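Home | Mats | Spring Floors | Scoring Systems | Support | Contact

Hillov Scoring Station for cheer and dance competitions

The Hillov Scoring Station is a complete system for running the judges' table at a cheer, dance or pom competition. It collects the scores from each judge, takes off the deductions, and puts the result on the screen in the gym when the head judge approves it. Clideo has sold it to schools and clubs for three seasons, and this page describes the version we ship now.

One station supports up to 15 judges. Every judge receives a tablet with the score sheet already loaded. You can use your own score sheet or begin with one of ours and change the categories. Difficulty, execution, synchronization, showmanship and crowd leading are included, and you can give each one a different weight for each division.

Scores are stored in two places at the same time, on the tablet and on the main computer. If the wireless connection in the gym is weak, the tablet keeps the score and sends it later. The judge does not need to do anything.
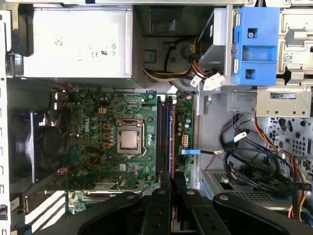 The station also holds the running order. When a team withdraws in the morning, the organizer removes it and all later start times move forward. Coaches can see the new times on their phones if you switch on the public schedule. Many organizers prefer to keep it off until the warm-up groups are confirmed, and this is the setting when the station arrives.

Music is handled from the same screen. Each team's track is joined to its place in the order, so the person at the sound desk only presses one button. Tracks can be uploaded up to one hour before the first performance. Please ask teams to send the final version, with the correct length, because the station does not edit music.

What is included

The main computer, with the Hillov program installed
Tablets for the judges (four in the basic set)
One wireless router with stand
One charging box with Tamayo cables
A hard travel case on wheels
Printed guide in English and Spanish 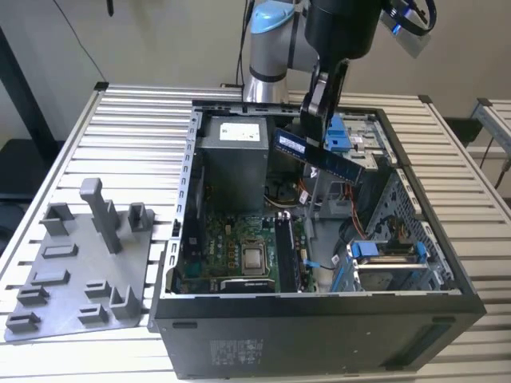 Memory module held over the open computer case.

Sizes and prices

The basic set is $2,308 and is meant for one performance floor. It can store 300 teams in one event, and this is enough for a regional day with all divisions. The large set is $3,000 and adds a second floor, four more tablets and a screen output for live rankings. Shipping is not included in either price.

A school that has its own tablets can order the set without them. Please write to us before ordering so we can check the model. Very old tablets can open the score sheet, but the deduction page is slow on them.

Rental is possible from November to May. The rental period is five days, counted from the day you receive the case to the day you give it to the carrier. In championship months we recommend reserving early. 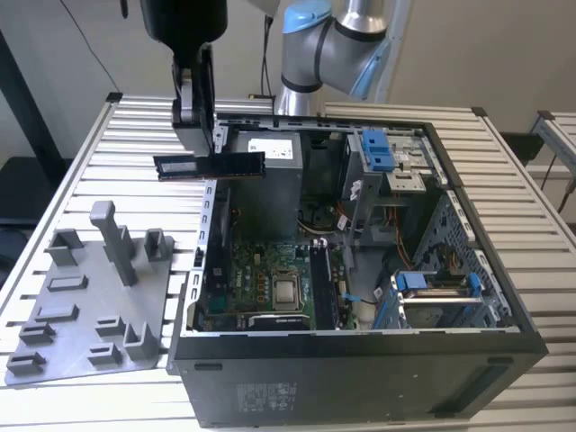 Desktop tower on its side with the side panel off.

Works together with

The Fendus floor timer can be connected by cable. It starts with the music and stops when the judge at the line presses the button, and overtime goes directly to the deduction page. Fendus timers with the round plug need an adapter, sold separately.

Warranty is two years for the main computer and one year for tablets and cables. Damage from water or from falling off the judges' table is not covered.

Share 12 | Comments 4

Comments

poms_and_bows
We used the basic set for our winter invitational and results were ready before the last team was off the mat. Would like a bigger font on the deduction page.

gymdad77
Does the Fendus adapter come with the large set or do I buy it too?

Clideo Support
It is separate for both sets. You can add it in the cart under Timers.

eastside_dance
Rented it in February. The case is heavy on stairs but everything was inside and charged.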